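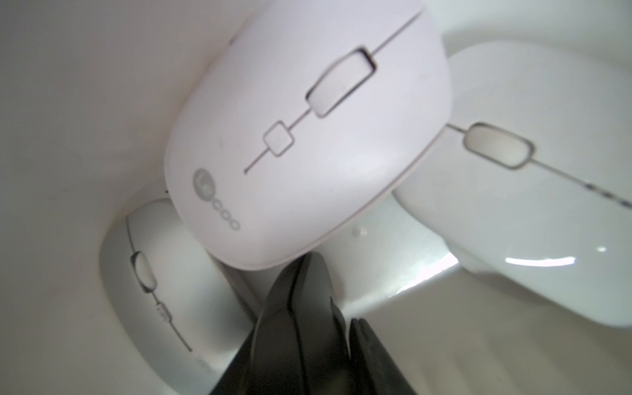 Ratos empilhados numa superfície clara.

Lista: suporte-inventario
Data: 21 de dezembro
De: equipa de suporte, Jistetti
Assunto: Re: Periféricos sem número de série na importação

Respondo por pontos à mensagem de ontem, que cito em parte:

> Na importação para o Flukamer, os periféricos sem número de série
> são rejeitados e ficam na tabela de erros. Temos 171 linhas nesse
> estado, quase todas de ratos e teclados. Alguém preencheu o campo
> com um valor fictício? Há efeitos na reconciliação com o Zendach?
> Pergunto também se faz sentido inventariar ratos um a um.

1. Valor fictício no campo de série

Não o recomendo. O campo tem restrição de unicidade, de modo que um valor repetido ("SN", "000", "n/d") só passa na primeira linha. Fizemos a experiência com um sufixo sequencial e a importação correu sem erros, mas o problema apareceu na reconciliação: o Zendach usa a série como chave primária de comparação e passou a tratar cada linha como equipamento novo. Acabámos com registos duplicados e a limpeza teve de ser manual.

O que temos em produção é outra coisa. No perfil de importação, a classe "periférico" tem a opção "série obrigatória" desligada e a chave passa a ser o par etiqueta interna + local. A alteração faz-se por classe e não afeta monitores nem portáteis. Convém exportar o perfil antes de gravar, pois a versão que usamos não guarda histórico.

2. Reconciliação

Com a chave composta, o Zendach aceita as linhas desde que o código de local tenha exatamente o mesmo formato nos dois lados. Atenção aos zeros à esquerda: a folha de cálculo elimina-os se a coluna não estiver em formato de texto. Das 3107 linhas que importámos em janeiro, 100 falharam só por isso. Corrigida a coluna, entraram todas à segunda passagem.

As linhas já rejeitadas não são reprocessadas automaticamente. É preciso esvaziar a tabela de erros e importar de novo o ficheiro parcial — não o completo, ou as datas de entrada das linhas boas são reescritas.

3. Inventariar um a um

Depende do uso que se dá aos dados. No nosso caso, ratos e teclados com fio passaram a consumíveis, com controlo por quantidade e por armazém. Ficam com registo individual apenas:

- os modelos sem fios com recetor emparelhado, porque a perda do recetor inutiliza o conjunto;
- os modelos ergonómicos atribuídos por indicação médica;
- tudo o que esteja coberto pelo contrato Bunnag, que exige etiqueta para efeitos de substituição.

Com esta regra saíram do inventário individual 1222 registos. A contagem física anual ficou bastante mais curta e as divergências que restam são quase sempre de local, não de existência.

Um pormenor sobre o abate: ao converter um registo individual em consumível, o Flukamer não cria o movimento de saída. O registo fica no estado "ativo sem posto" e continua a aparecer nos relatórios de amortização. Nós geramos primeiro a saída com o motivo "reclassificação" e só depois fazemos a entrada em quantidade. A ordem inversa também funciona, mas durante esse intervalo o total aparece a dobrar.

4. Etiquetas

Para os que mantêm registo individual, colamos a etiqueta na face inferior, fora da zona do sensor e dos deslizadores. As de papel não duram. As de poliéster aguentam a limpeza com álcool, embora a impressão térmica direta desbote; usem transferência térmica.

Posso enviar o perfil de importação exportado a quem o pedir. Está sem dados de locais, que cada um terá de preencher.

Equipa de suporte
Jistetti

Mensagens recentes nesta lista
- Re: Códigos de local com mais de oito caracteres
- Flukamer: exportação agendada termina sem ficheiro
- Contrato Bunnag, prazos de substituição
- Zendach: filtro por classe ignora subclasses
- Leitores de código de barras e teclado em português

Última atualização do arquivo: no mesmo dia, 18h40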